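Call for Participants: Small Collections Sorting and Storage Study

The Saliba Center for Regional Collections invites applications from adults who wish to take part in a study of how local museums and historical societies sort, label and store small objects. The study will run through June at the Center's Cluturlow annex. It is directed by Po-yen Yu, head of collections care.

Background

Many small museums hold large numbers of buttons, beads, coins, fasteners and similar items that were received without individual records. The Center's own Dellden bequest contains 1,673 such objects, most of which have been kept in mixed boxes since they were received. Written guidance on this kind of material was prepared for large institutions with full-time staff, and smaller organizations have told the Center that it is difficult to apply. Findings from the study will be used to revise the Prirska Handbook, the Center's guide to basic collections care, which is supplied free of charge to member organizations.

What Participants Will Do

Each participant will attend 2 sessions, scheduled at least one week apart. In the first session, participants will sort a mixed group of study objects using their own judgment and will write a short label for each category they have chosen. In the second session, they will repeat the work using draft instructions from the revised handbook. A brief interview follows each session.

All objects used in the study are duplicates or replicas. No accessioned material will be handled. Sessions take place at a table, and shallow trays divided into small square compartments are among the types of storage under consideration.
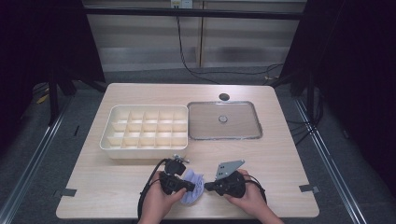 Eligibility

Applicants must be at least 18 years of age and able to read and write in English. Experience in museum work is welcome but is not required. The Center seeks a mix of participants, including persons who have never worked with a collection. Current employees of the Center and members of their households may not take part.

Applicants who require seating adjustments, large-print materials or other accommodations should state this when applying. The annex has step-free access from the north parking lot.

Time and Compensation

Each session lasts roughly 15 minutes for instruction, followed by the sorting exercise and the interview. Participants should set aside a full morning or afternoon for each visit. Morning sessions begin at 9:30 a.m. and afternoon sessions at 1:30 p.m. A stipend will be paid at the close of each session attended, and parking at the annex is free.

Privacy and Consent

Participation is voluntary, and a participant may withdraw at any point without giving a reason. Interview notes will be stored under a participant code and kept separate from contact information. Names will not appear in the handbook or in any report unless the participant has agreed in writing to be acknowledged.

How to Apply

Application forms are available at the Center's front desk and at the annex reception window. Completed forms should include a daytime telephone number and the applicant's preferred session times. Applicants will be notified of the outcome by mail or telephone. Those who are not placed in the study may ask to be kept on a reserve list.

Questions about the study may be directed to the office of Po-yen Yu, Collections Care, Saliba Center for Regional Collections.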